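Unit 4: Participatory Displays in Public Corridors
Course handout, 28 September 2020

A participatory display invites passersby to add words, drawings or objects to a work that the organizers have left unfinished. This unit considers how such displays are planned, how contributions are handled, and what may fairly be concluded from them. The assigned case is the Vullo Wall, installed in the main corridor of the Prirkstead campus in March.

The Vullo Wall consisted of 94 blank panels, each carrying one printed prompt about belonging. Pens were left on a ledge. Over the run of the display, 2,714 separate remarks were recorded, of which 130 were replies to a remark already on the panel.
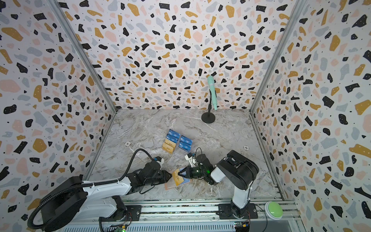

Students should note that replies were not spread evenly. Most appeared on panels near the library entrance, where people tend to wait. Placement therefore shapes the conversation, and a report that omits the floor plan is incomplete. The organizers also adopted a written policy on removal: threats and private details were covered within the day, while rude or dismissive remarks remained. Opinions on the second part of the policy were divided, and both positions are set out in the Vanags reader, chapter 2.

Anonymity requires separate treatment. Unsigned remarks allow candor, but they make it difficult to know whether one person wrote many times.
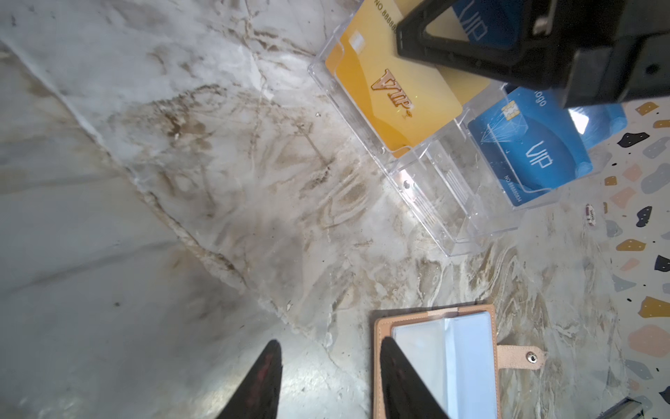 Identity prompts differ from opinion prompts in that they ask the writer to accept or refuse a label. Some labels are assigned by others, some are chosen, and some are sold. A gold card marked "VIP" belongs to a class of labels that confer rank on whoever holds them, and a prompt built on such a label will draw different remarks from one built on faith, ancestry or language. Groups should decide early which kind they intend to study.

For the next meeting, read the Rollonine guidelines on consent in shared spaces — the appendix is optional — and draft two prompts suitable for a campus corridor. State where each would hang and who would be responsible for removing it. Drafts should not exceed one page.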